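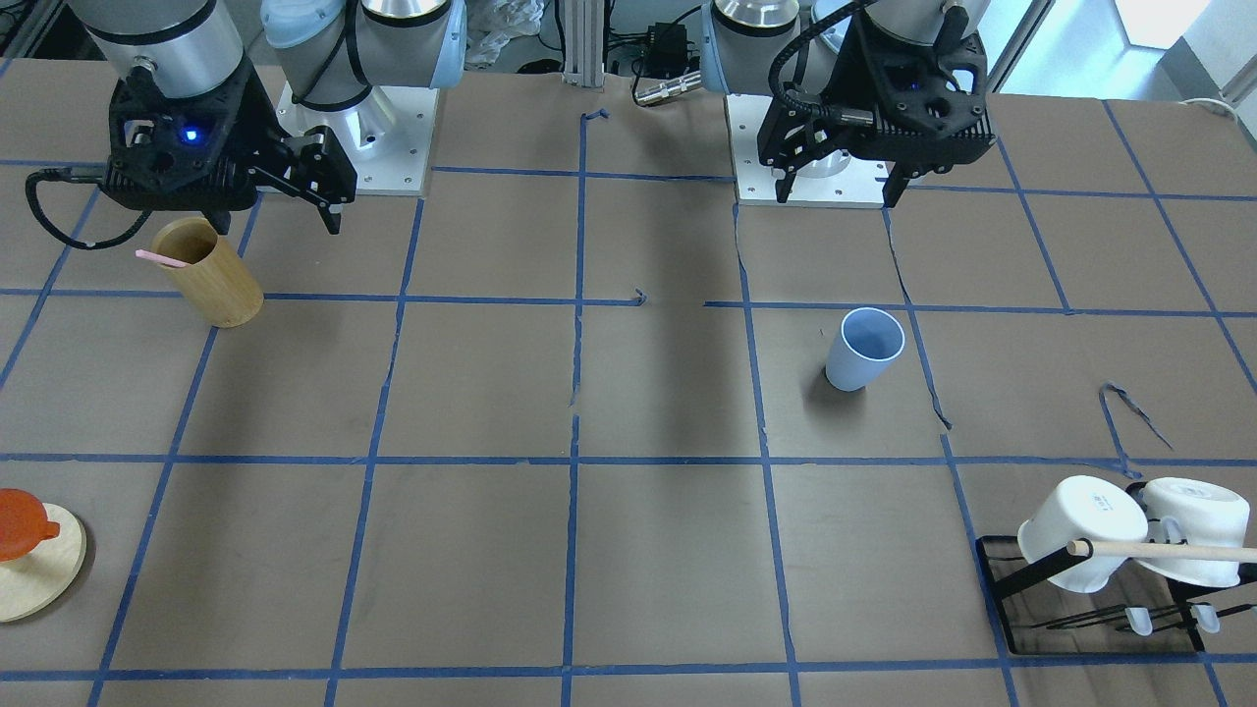

"Everything gets a square," my uncle said, "and then it can't get lost."

I said I had never lost a cup in my life. He said that was what people said before they'd read Sillura.

Sillura was a book, 198 pages, with a picture of a drawer on the cover. Emil Hollenstein had bought it at the station in Hivamberg while waiting for a train that was late, and by the time the train got in he had turned down the corners of half the pages. He read me bits over the telephone. You divided any surface into equal squares. You gave each square to one thing. In the evening you put each thing back on its square, and after a month, the book promised, you'd stop having to think about it. I asked what you did with something bigger than a square. There was a pause while he turned pages.

"It gets the square it mostly stands in," he said.

I drove up to Pasberg in January because my mother wanted somebody to look at him, and I was the one with snow tyres. He'd been on his own since the autumn. She was afraid he wasn't eating. I was more afraid he was going to ask me for money, as he had over the beehives and over the boat.

He was eating. There was soup, and a loaf from the good baker, and he had shaved. He had also taped the table.

He'd used the blue tape that painters use, and he was proud of it, and he stood back with his arms folded so that I could be proud too. I am not a person who can do that to order.

"Is it meant to slope?" I said.

"It doesn't slope."

"That one does."

"You're standing in the wrong place."

I went and stood where he was standing. It was a bit better from there. He had bought the tape from Nägeli, who sells paint and lamp oil and also mends zips, and Nägeli had told him it would come off again without leaving a mark. I've bought things from Nägeli. I put my thumbnail under one end, where it was already lifting, and a piece came away with a rip.

"Now look what you've done," said my uncle.

"It was coming up anyway."

"It was not coming up. It was resting." 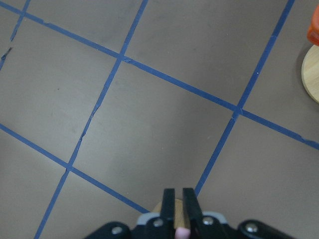 *The blue tape, after a good deal of resting.*

We had the soup standing at the stove, as the table was now spoken for. He explained the cups to me. The blue plastic one had a square. The bamboo one had a square too, and there was a pink stick in it, like a straw, which lived there and so didn't need a square of its own. I asked how he had decided that. He said the book allowed it. Things that stood inside other things counted as one thing.

"So if you put everything in a bucket," I said, "you'd only need the one square."

He rinsed his bowl for a long time.

I should say that I wanted it not to work. I'd driven two hours behind a gritting lorry and I wanted to go home and tell my mother that it was the bees again. I had watched him get excited before, and I'd been the one holding the ladder, or the bucket, or on one occasion the swarm. So when he went up to bed I stayed in the kitchen and tried to find what was wrong with it.

There was plenty. Some of the lines had gone wavy. One had a tear in it that he'd pressed flat and hoped about. The squares weren't the same size as each other, and some weren't square, and when I moved the blue cup one place over, purely to see, the table looked exactly as tidy as it had before. What was the point of a system that couldn't tell when it had been broken? I thought that was rather good, and saved it for breakfast.

Then I went to bed in the cold room and lay there working out what the book must have cost him, and the tape, and whether he'd sent off for the course. There was a course. He had let that slip over the bread. It was 600 francs and you got a certificate.

At breakfast the blue cup was back.

He didn't mention it. He poured my coffee into something from the shelf that had no square at all, and gave it to me with great politeness, and I drank it and said nothing about systems.

"How did you know?" I said in the end.

"Know what?"

"You know what."

"It's a blue cup," said my uncle. "I'm not blind."

Which proved nothing. A man can remember where he left a cup without paying 16 francs for a book about it. I told him so. He agreed with me, and that was worse, and he began to butter his bread right up to the corners as he always has.

"Your aunt used to put them anywhere," he said. "I'd come down and they'd be somewhere else. Every morning. I'd be shouting up the stairs, where's the so-and-so. And she'd shout back."

I waited for the rest, but he had got to the crust and needed to concentrate.

"And now they don't move," I said.

"No. They'd got very quiet," he said. "I thought if I was going to have them not move, I'd have it be on purpose."

I didn't know what to do with that, and I still don't think it's an argument. I asked whether he had any more tape.

He had, of course. Nägeli had sold him far more than anybody could use. I said if we were going to do it at all we might give the mugs somewhere sensible, and he said the mugs had always hung up, they didn't need telling. I said then what was the square for? He said the square was for the rack. 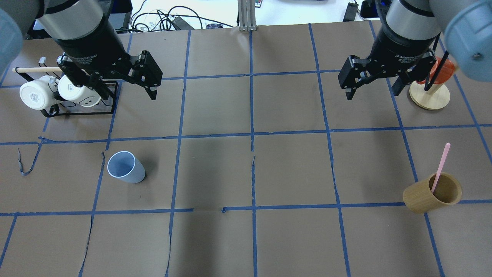
"And the rack is one thing," I said.

"The rack is one thing."

"With the mugs on it."

"You see, you do understand it."

I said I understood it perfectly well, I just didn't believe in it. The white mugs hung there looking like any mugs on any rack, and a loose bit of tape had curled up into a loop on that side of the table, where it would be on somebody's sleeve before the day was out. I showed him. He said to leave it. I said it would only take a minute, and he said he knew how long my minutes took, and he went out to see whether my car would start.

I could hear him out there, scraping the windscreen and talking to it.

I had time, so I picked up the bamboo cup and moved it. Only one square. I put it down with the pink stick leaning the wrong way as well, to give him something to work on, and then I went to find my boots. When I rang that evening to say I'd got home safely he let me go right through the roads and the weather and my mother's knee before he said a word about it, and then he shouted so loudly that I had to hold the telephone away from my ear.

"Where's it meant to be, then?" I shouted back.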